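Demonstration gathering (robot learning)

Demonstration gathering is the practice of recording examples of a manual task so that a learning system can be trained to carry it out. Each example, usually called an episode or a demonstration, pairs what the robot's sensors received with the movements made at the same moments. The method is used where a task is easy to show and hard to write down as rules, such as sorting small goods into compartments, folding cloth or plugging in a cable.

Methods

In teleoperation, a person drives the arm from a distance with a hand controller, or with a second, smaller arm whose joints are copied by the first. In hand guiding, also called kinaesthetic teaching, the person takes hold of the arm and moves it through the task while the joint angles are logged. A third method dispenses with the arm: the person carries a gripper fitted with a camera, and the path of the gripper is worked out afterwards from the recorded video.

Hand guiding needs little equipment, but the guiding hand may appear in the recorded views and will be absent when the robot works alone. Teleoperation avoids this at the cost of slower movement and longer training for the operator.

Episode structure

An episode begins from a stated starting pose and ends when the goal is reached or the time limit runs out. The Jilano task list, used by several small laboratories, sets the limit for tabletop work at 46 seconds. Records normally include joint positions, gripper opening, one or more camera streams and a short written instruction. Clocks on the separate devices must agree, as a lag between camera and joint data teaches the system to act on out-of-date views.

Variation

Objects are moved between episodes so that the system doesn't learn a single fixed path. Lighting, table height and nearby clutter may also be changed. The Quansah set, released on 14 February 2023, contains 2,000 episodes of placing and retrieving household goods, recorded on 5 tables. Zuweira Agbenyega, who compiled it, kept failed attempts in a separate folder with a note on the point of failure. Later users have disagreed over whether such attempts should be used in training or kept only for testing.

Staffing and pace

One operator and one assistant are usual. The operator performs the task; the assistant resets the objects and marks each episode as kept or discarded. At the Sosetero laboratory, a pair completes around 70 kept episodes in a shift. Resetting often takes longer than the task itself, and scripts that tell the assistant where to put each object shorten it considerably.

Quality checks

Episodes are commonly rejected for dropped camera images, long pauses, or a wrong instruction label. Zosier, a labelling program, flags pauses automatically but leaves the decision to a reviewer. Differences in style between operators are harder to detect. Two people may approach the same object from opposite sides, and a simple model trained on both may aim between them.

See also: imitation learning; teleoperation; motion capture
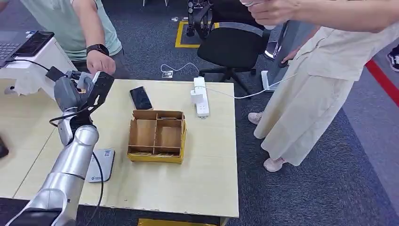
Sena Antwi: The staffing section should mention rotating operators. We kept one person on the same task for most of August, and the trained model did poorly as soon as we added episodes from anyone else. Swapping operators every hour gave us a lower count per shift, but far fewer episodes had to be recorded again.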